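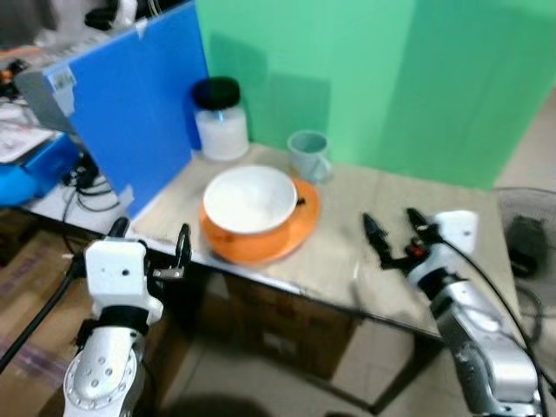 A white bowl on an orange saucer, with a lidded jar and a mug behind.

One bowl is enough
The case for a single deep bowl in place of three shallow ones

Most kitchen cupboards I have measured are organized by dish type: soup plates in one stack, cereal bowls in another, serving bowls wherever they fit. The stacks are rarely used evenly. In my own kitchen the soup plates came out twice in a year and took up 30 centimeters of shelf. I think the soup plate should be retired from ordinary households, and the dessert bowl with it. What should remain is one deep, wide bowl with a rim that can be gripped, plus a saucer to put under it.

The argument starts with the rim. A bowl is picked up by its edge far more often than catalogs suggest: out of the rack, off a crowded shelf, across a table when someone's elbow is in the way. Only the last few centimeters of wall are available for that. 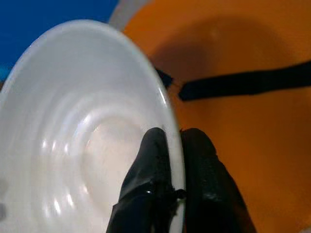
A flared soup plate puts the load a long way from the fingers, so it tips. A steeper wall keeps the weight closer to the hand. The difference is small with an empty dish and considerable with a full one, and it grows with the width of the flange. I would put rim shape ahead of glaze, color and price in any buying decision, and well ahead of whether the thing matches the plates.

Capacity comes second. The bowl I use at home is from Granström and holds roughly 122 centiliters to the brim, more than anybody eats. This is the usual complaint against large bowls, and I don't find it persuasive. Headroom is useful. A portion that sits at half height can be stirred and carried. 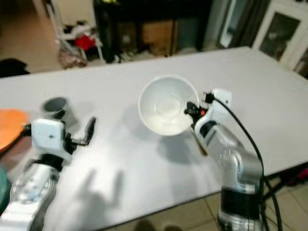 Hiyori Kuroda
Household and Storage

The saucer is where I expect disagreement. Teodor Kristiansen, who edits these pages, regards a saucer under a bowl as restaurant clutter, one more item to wash. My view is that it does three jobs a placemat does badly. It catches drips, it gives the spoon somewhere to go, and it moves the gripping point outward when the bowl itself is hot. It should be a strong color. White on a pale table has poor contrast, and people with weak eyesight misjudge the edge; orange or dark green fixes that at no extra cost.

A bowl also has to work off its saucer — for mixing, for rinsing berries, for holding peeled potatoes until the pan is ready. A soup plate can do none of these properly.
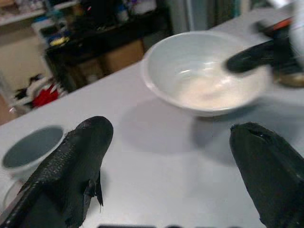

Bowl and small cup on a gray tabletop.

There are cases I would exempt. Anyone who serves pasta to 12 people needs stackable plates, and deep bowls stack badly: mine gain 26 millimeters of height with each one added, so a tall stack gets awkward to lift down. Very small children do better with something low. For a household of two or four, though, I would keep six bowls and six saucers, give the soup plates away and use the shelf for jars.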